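Hi Serpil, quick catch-up on the Ollness clothing bank now that January is behind us (and what a January it was!).

First the good news. The shop on Mirnden Street is open 3 afternoons a week, up from one, and we've served 81 families since your grant came through. Hülya took over the intake desk and the line moves so much faster, I can't tell you. She also got us switched to the new sign-in sheets, so your numbers will match mine this time.

The heating is still a headache. Ertuğrul got a quote from Ploltent and it came in over what we set aside in 2024, so I'd like to move the leftover shelving money across. Could you let me know if that's okay before I sign? We can live with the old boiler through spring if we have to, but I'd rather not!

12 shares · 6 comments

Coats are fine, we have racks of them. Socks and underwear are what we keep running short on, and people don't think to donate those, so I've put a line for them in next quarter's budget. Ilgın is asking two wholesalers for prices.

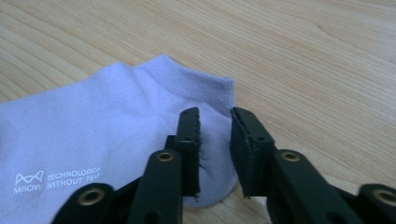 Ankle sock, pale lavender, ribbed cuff.

The receipts are coming in a separate envelope. Call me any time after lunch, just not Sunday.

Sevim Akyol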